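Household Textiles > Folding and Storage
Thread: Small towels, folding to a fixed size

vega_carrasco
I'm folding light-colored cotton towels for a drawer with a usable width of 22 cm. The towels are hemmed on all sides, 300 gsm according to the seller (Ponach). I get a straight edge on the fold side, but the open side drifts. After the second fold the hems are no longer parallel and the stack leans.

Current procedure: tip the towel out of the basket, find two corners, shake once, lay flat, fold in half lengthwise, fold in thirds. No ironing. Is the drift caused by the towel or by the procedure?

durholm_dry
Procedure. You are folding before the cloth is flat. One shake does not take out the creases from the basket, and every crease you fold over shortens that side a little. 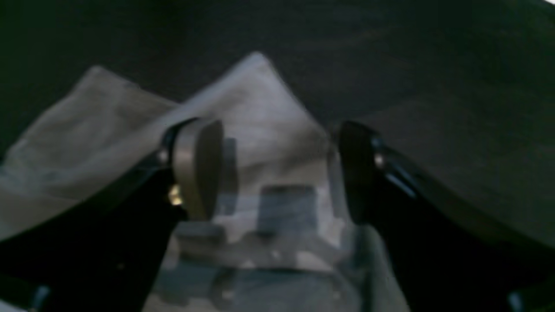

A bunched towel should be opened from the hem, never from the middle. If you pick up the highest fold you have no idea which side of the cloth you are holding, and you will end up turning it over twice. Run one hand along the pile until you feel stitching, follow the stitching to a corner, then follow the short side to the next corner. Also check what is lying on or in the cloth before you lift it. I have sent a plastic sleeve across the laundry room that way.

skurutero
Disagree in part. Cotton at 300 gsm often shrinks unevenly, more along the length than across it. If the towel is no longer a rectangle, no method of opening it will give you parallel hems. Measure both long sides before blaming the hands.

vega_carrasco
Measured 4 towels. Three are within a few millimeters. The other one is clearly off, 166 mm on the folded short side at one end and visibly wider at the other. So one bad towel, but the stack leans without it too.

durholm_dry
Then it is the creases, as I said.

V. Neagu
I would look at the order of the folds. Lengthwise first gives you a long narrow strip, and a long strip magnifies any angle error. Fold across the short direction first, align the hems by touch, then smooth from the fold toward the hem with the flat of the hand. The diagonal wrinkles are the ones that matter. A wrinkle parallel to the fold does very little.

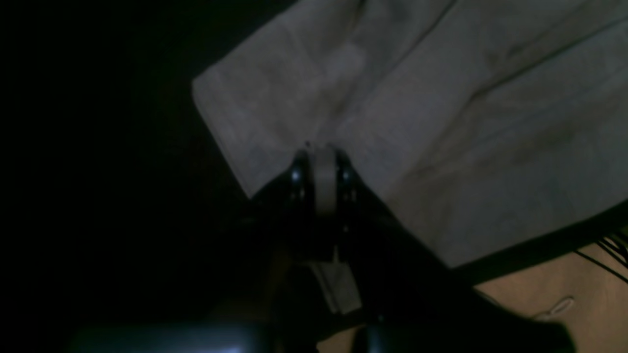 Light gray cloth, straight edge on the left, long diagonal wrinkles running in from the upper right.

With wrinkles like those I would open the cloth again and pull gently on opposite corners. Smoothing by hand only moves them toward the hem.

skurutero
Pulling on the corners distorts a loose weave. I would use a light steam and leave it flat for a few minutes.

V. Neagu
On a loose weave, yes. Hers are ordinary towels, and a gentle pull is enough. Steam for a drawer of kitchen towels is a lot of work.

peñalver_b
Does the drawer need hems that line up at all? Put the folded edge to the front and the open side to the back. I have stored mine that way since April and the lean is gone — the rear wall of the drawer holds the stack.

vega_carrasco
The drawer is open at the back, unfortunately. Tried the short direction first this evening, with the corner pull. The hems are parallel on all but the bad towel, and the stack fits the width with a little room left. Thirds still come out slightly thick on one side.

V. Neagu
Fold the first third a finger's width short of the line. The outer layer has to travel around the inner one.

durholm_dry
Or fold in quarters and skip thirds entirely.

vega_carrasco
Quarters are too narrow for the drawer, they tip over. Will try the finger's width on the next load. The bad towel goes to the cleaning rags.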